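Leather, Vinyl and Everything Pretending to Be Leather
Noltero Evening Classes, Brirnden
Session 4 of 6 -- notes by Lucimara Macedo

We ran out of time last session when we got onto shoe polish (my fault, I can talk about shoe polish until the lights go off), so I've put the leftovers at the end of these notes. If you missed it, you need your own bag, belt or old pair of boots for tonight, a couple of cotton rags and something to sit your work on. Old tea towels are perfect. Please don't bring the good ones!

Working out what you've got

Before you put anything on a bag, find out what it's made of. I can't tell you how many op shop finds have come through this class labelled "genuine leather" and turned out to be a bit of split hide with a thick plastic skin on it. Technically leather, sure. It behaves like vinyl though, and no amount of conditioner will get through that top coat.

Start with a hidden bit. Inside the flap is good, or under a strap where it folds back on itself. Look for a raw cut edge. Leather usually shows a fibrous, slightly hairy edge, a bit like felt. Coated fabric will show you a layer of plastic and then a weave or a knit underneath. Plenty of makers paint or fold their edges so you can't see a thing, in which case go looking inside the pockets.

Next, the water drop. One drop, clean finger, somewhere that won't be seen. If it soaks in and darkens within a minute or so you've got an unfinished or lightly finished leather (aniline, veg tan, that family). If it sits there in a bead, the surface is finished or it's synthetic. Wipe it off either way. Suede and nubuck don't get the water drop at all, thank you, and they get their own session later on.

Please don't do the flame test. Somebody's uncle always swears by the flame test.

The finishes, quickly

Aniline: dyed right through with little or nothing on top. Gorgeous, marks if you look at it sideways.

Semi-aniline: same idea with a thin protective coat. A lot of nicer handbags live here.

Pigmented: a proper coat of colour on the surface. Most couches, most school shoes, most everyday bags. Forgiving.

Patent: high gloss coating. Damp cloth, dry cloth, and leave it alone. Colour transfer is the big enemy, so never store it touching newsprint or another patent piece.

Bonded: leather scraps ground up and stuck to a backing. When it starts peeling it keeps peeling, and I'm sorry, I haven't got a fix for you.

There's a longer table in the course reader on page 231 with the tanning methods alongside. Have a read before next time if you can -- it's dry going but the diagrams are good.

Cleaning

Empty the bag first. All of it, including the crumbs and the dead pen. Turn the lining out if it'll come and give it a going over with a soft brush.

Then dust the outside with a dry rag. Most people skip straight to the wet cloth and end up rubbing grit into the grain. After that, a barely damp rag with a tiny bit of pH-neutral leather cleaner. Work in sections, seam to seam, and don't stop halfway across a panel or you may be looking at the tide line for years. Let it dry on its own. No hair dryer, no heater, no back seat of the car in March.

Things I'd keep well away from your leather:

Baby wipes
Vinegar (yes, even watered down, yes, I know what the internet says)
Olive oil, which goes rancid
Dish soap
Eucalyptus oil on anything with a finish you'd like to keep

Ink is its own misery. Fresh biro on pigmented leather will sometimes lift with a specialist ink remover if you get to it the same day. On aniline, learn to love it, or talk to a professional.

Mould

We get asked about this every winter. White fuzzy bloom on a bag that's been at the back of the wardrobe: take it outside, brush it off away from your face (wear a mask), then wipe down with a cloth and a leather-safe mould cleaner. Air it somewhere shady with a breeze for a few days. Then deal with the wardrobe, or you'll be doing the whole thing again by spring.

Conditioning

Less than you think. A blob the size of a five cent piece does one side of a medium handbag. Put it on the rag, never straight on the leather, and rub it around in small circles. Leave it 10 minutes, buff, look at it under a decent light and decide whether it needs any more. It probably doesn't.

We have two conditioners on the bench this term. Vlad is the waxier one and I like it for belts and boots. Plodis is a lotion, lighter, and it's the one I'd reach for with handbags. Both can darken pale leather, so patch test first. Vinyl doesn't want either of them.

Hardware

Buckles, zips and studs get forgotten and then they go green. A dry cotton bud round the base of each one lifts out a surprising amount of muck. If you do want to use metal polish, slip a bit of thin card behind the buckle to keep the polish off the leather, and go easy on anything plated. Sticky zips: run a plain candle stub along the teeth, open and close, done.

Storing it

Stuff the bag with acid-free tissue or an old cotton pillowcase, enough to hold the shape without stretching it. Dust bag or another pillowcase over the top. Never plastic. Undo the buckles so the straps can relax, and don't hang a heavy bag by its handles.
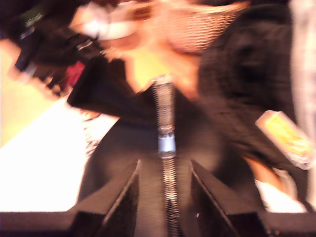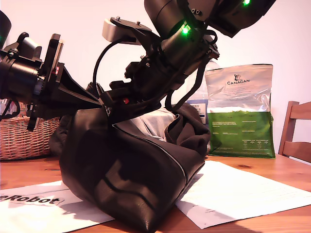
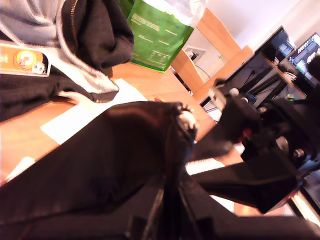
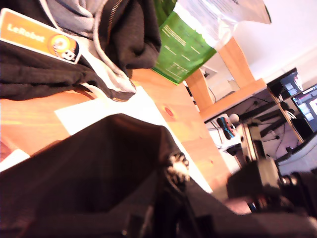 Second and third pictures: black leather bag on a wooden table. Note the silver buckle in the third.

Leftovers from last session

Cream polish adds colour and a bit of moisture. Wax polish adds shine and some water resistance. Cream first, then wax, and brush between coats. For next time, bring one shoe you've done and one you haven't. I want to see the difference side by side, and so will you!

Last updated: 5 June 2024

We use cookies to remember your class bookings. By continuing to browse you accept our cookie policy.

Contact the office | © Noltero Evening Classes, Brirnden | Back to top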